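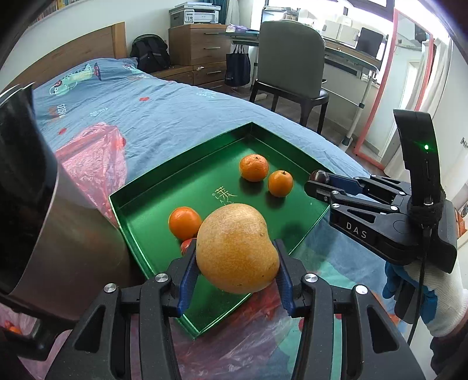
Isville Square Fruit Tray – Green

Shallow square serving tray, low raised rim, glossy green finish. Metal. Pale yellow-green Chinese lettering on the base, shows between the fruit until you fill it right up.

Good for mandarins, plums, a mango or two. Also keys, mail, tea things, whatever lands on it. Fruit not included (yes, we get asked).

Details
Color: green only for now. Red back in June, we hope
Material: metal, painted
Weight: light, one hand is fine
Packed: single, card sleeve
Case of 15 for shops – ask for the trade price

Care
Wipe with a damp cloth, dry right away. No dishwasher. No scouring pads, they dull the gloss. Citrus juice left overnight can mark the paint so rinse it off. Not for oven, stovetop or microwave.

Shipping
Leaves our Notside store within 3 working days. Flat rate up to 9 trays, over that we quote seperately. Gift wrap on request, plain paper and string.

Returns
47 days, unused, in the sleeve. Dented on arrival? Send a photo with the order number and we ship another one, no need to mail the old one back.

Customer notes
"Bought one for the bedroom, went back for two more. The rim is low but the oranges stay put." – Mamta Chaturvedi
"Nice green. Smaller than I pictured, check your table first." – Valdis Mägi

Goes with: Gernico fruit bowl, Tiwari tea canister

Stock questions to Harsh Semwal at the Notside counter, trade orders to Ludmila Kollár. Prices on this page updated February 25, 2023, older catalog prices no longer aply.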